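Stelov Salon Counter Set

README, last edited 10 September 2026

What this is

Stelov is a set of 714 short recordings of people handling the ordinary things on a dressing table or salon counter: hair dryers, brushes, clips, boxes with lids, small caps, cards and flowers. Each recording covers one small job, such as moving a dryer, gathering up a cord or clearing a corner of the table. The set was put together at the Brunton workroom for people who study how counters get used and tidied.

Contents

recordings/ holds the 714 recordings, numbered in the order they were made.
notes/ holds one text file per recording, with the name of the job and a list of the main items.
items.csv lists the 128 items that appear across the set, with a short name, a color and a group.
tables.csv lists the tables and their shapes.
changes.txt has the edit history.

Item names

Names are kept short and everyday. A dryer is "dryer" whether or not the nozzle is on. The cord gets its own line in items.csv because it moves separately and ends up in places the dryer doesn't. Boxes are named by color and by anything pressed into the lid. Artificial flowers are entered as one item per bouquet, under "decor," even when the bouquet mixes roses with smaller blooms.

Small white parts were a problem in the first version. Caps, lids and stoppers had been entered under several names, and 23 entries were merged into "cap, small" in version 2. If you wrote scripts against version 1, check those names.

Dryers and cords

Dryers are in the "heated tools" group, though no job in the set calls for one to be switched on. The jobs are about placing, turning and putting away. Coiled cords are marked "coiled" in items.csv and straight ones are left blank. A dryer can lie with its nozzle pointing either way, and the notes don't treat one direction as correct.
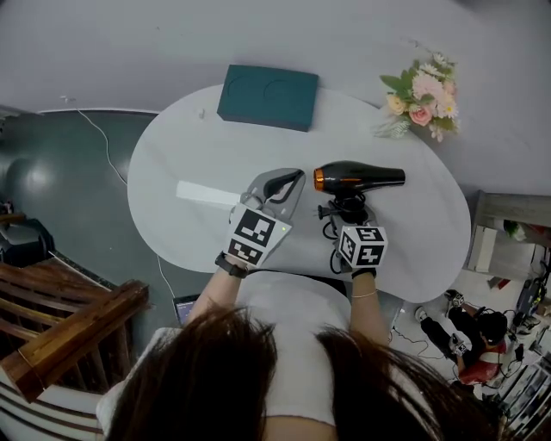

Trerari wrote in after version 1 that the cord should be counted as part of the dryer, since anyone putting a dryer away has to deal with both, and that splitting them made the tidying jobs look longer than they are. We kept the split but added a column, "belongs_to," that ties each cord to its dryer. Group by that column to get a single item.

Table layout

Tables are either straight-sided or curved. On the curved ones, "front edge" means the side where the person works and "far edge" the side opposite. Left and right are always the person's own. Decor usually sits in a corner and is left alone unless the job names it.

Known gaps

Nine notes files have a job name and no item list.
Flat cards and strips of paper are both entered as "card."
Jewelry and watches worn by the person are not listed as items.
Colors were entered by eye. Dark teal and dark green may be mixed up in a few rows.

Size and access

The full download is 900 GB. A smaller package called Skikia has the notes and both tables without the recordings, and it is enough for most work on item names. Both use the same numbering.

Next version

Version 3 is planned for December. It will fill in the missing item lists and give cards and paper strips separate names. Recording numbers will stay the same.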